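7 Gripper faults and recovery

This section covers faults on the Vultton two-finger gripper when it is fitted to an Ollusero arm. Read section 7.1 before putting a hand inside the working area for any reason. Faults in the arm joints are dealt with in section 8.

7.1 Before you start

CAUTION: A gripper that has stopped on a fault may still be holding force. The fingers can spring open or shut when power is removed. Keep your own fingers out of the gap until step 4 is complete.

1. Press the stop button on the control box. Do not use the pause key on the screen. Pause leaves the motor live.

2. Wait for the status lamp to go from amber to steady red.

3. If an object is held, support it from below with a flat tool or a folded cloth.

4. Turn the release screw on the side of the gripper body anticlockwise until the fingers move freely by hand.

5. Write down the fault code and the time shown on the screen. The code is lost at the next restart.

Note: Units supplied before September have no release screw. On these units, switch off at the wall and leave the gripper for 9 minutes before touching it.

7.2 Fault G4: object lost during lift

G4 is raised when the fingers have closed on an object, the lift has begun, and the motor current then drops to the no-load value. The arm stops at the height it has reached and stays there. It does not go back for the object.

The usual causes are:

- the fingers closed too high on a rounded object, so that it was squeezed out downwards
- the grip force was set too low for a smooth surface
- the finger pads are worn or greasy
- the object shifted between the camera reading and the close command

Soft objects with a domed top give more G4 faults than any other kind. The fingers press into the upper part, the current rises as if the grip were sound, and the object slides free as soon as its weight is taken up. Raising the force often makes this worse. Correct the height first and the force second.

7.3 Checking the approach with the wrist camera

Carry out this check after every G4 fault, and after any change of fingers. It is done with the arm powered and at slow speed.

1. Clear the fault, re-tighten the release screw and close the guard.

2. Put the test object back on the table, flat side down. Leave a clear gap between it and any basket or tray, wide enough for one finger to pass on the outside.

3. Select Manual, then Slow, then Approach only. The arm will move towards the object and hold off with the fingers open.

4. Open the wrist camera view. Both finger tips must be in view, with the object in the space between them. An object a little to one side of the centre line is acceptable at this distance, as the last part of the approach corrects for it.
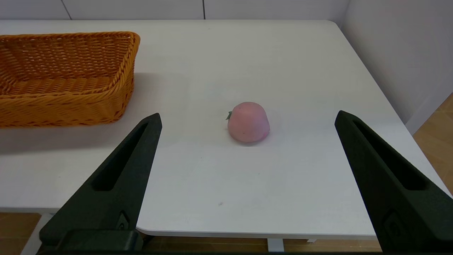
5. Compare the two finger tips. Some difference in their apparent height is normal on the screen. If the difference grows as the wrist is turned, the camera bracket is loose. Tighten it and repeat from step 3.

6. Step the arm down with the arrow key until the tips are level with the widest part of the object. Press Store height.

7. Close the fingers using Close, soft. Stop at once if the object tips or begins to roll.

8. Lift by one step and hold. If the object stays put in the fingers, return to Auto.

CAUTION: Do not reach in to straighten the object while the arm is holding off. In Approach only the arm may make small corrections without warning.

7.4 Grip force settings

The force value is set on the Gripper page. The factory value is 400. For soft objects, go up in small steps and repeat steps 7 and 8 of section 7.3 after each change. Do not carry a value over from one object to another without a check.

The screen will accept values up to 2000. The higher part of this range is meant for hard parts held in shaped fingers, and will mark or split foam.

7.5 Fault G7: finger contact not expected

G7 means that a finger met something before the close command was given. The most common case is a finger tip catching the rim of a basket on the way down.

1. Follow section 7.1 in full.

2. Raise the arm by hand from the wrist. Never pull on the fingers.

3. Check both tips for chips and the finger bases for play. Replace fingers as a pair.

4. Move the basket away from the object, or change the wrist angle so that the fingers come down alongside the rim.

5. Carry out the check in section 7.3.

If G4 or G7 comes back after these steps, take the unit out of use and send the fault log to the Clendbridge service desk with the gripper serial number.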